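Hand-held gripper trials: frequently asked questions

This page answers what people ask before they borrow a pair of grippers from the Ernar test bench.

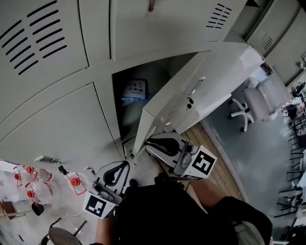
Most questions come from teams choosing between the two models we keep on loan, the Bundano and the Vlachou. Both are held in the hand and both come in matched pairs.

What is the difference between the two models?
The Bundano has curved fingers and a longer trigger pull. The Vlachou has flat pads and closes with less effort. People with small hands tend to prefer the Vlachou. For hooking a handle or pulling a door, the Bundano did better in our May comparison.

Which tasks did you use in the comparison?
Door opening, bag pickup, bottle pickup and card placement. We ran 900 attempts in all, split evenly between the models. Of the failed attempts, 236 were logged with a cause. The rest were marked "dropped" or "missed" and nothing more, so please don't read too much into the breakdown by cause.

Can I turn a small key with either one?
Sometimes. Keys in small locks are the hardest item on our list. The fingertips hide the key from the wrist camera at the moment you need to see it. Leave the key in the lock and practice the door swing first.

Do I need the printed markers on the sides?
Yes. The tracking software uses them to tell left from right and to recover position after a fast move. Wipe them with a dry cloth. If a corner lifts, print a new one at the same size – a marker that is even slightly off will shift the whole path.

How long does a loan last?
Seven days. You can extend it once if the next slot is free.

Will recordings from one model work with the other?
The file format is the same, but the finger geometry is not. Pick the right gripper profile in the Londitz controller before you replay anything on an arm. We have seen arms close too early on thin objects when the Vlachou profile was used with Bundano recordings.

Why do my recordings show the gripper as open when it was closed?
The zero point has drifted. Squeeze fully, hold for 2 seconds, release, and press reset. Do this at the start of every session and again if you change fingers.

Can I record with one hand only?
Yes, but set the unused gripper down inside camera view and leave it switched on. The software drops the session if one side goes missing.

What should I send back with the grippers?
Both chargers, the spare fingers, and the memory cards, even if they are empty. Notes on what slipped or jammed are welcome and can go in the box on plain paper.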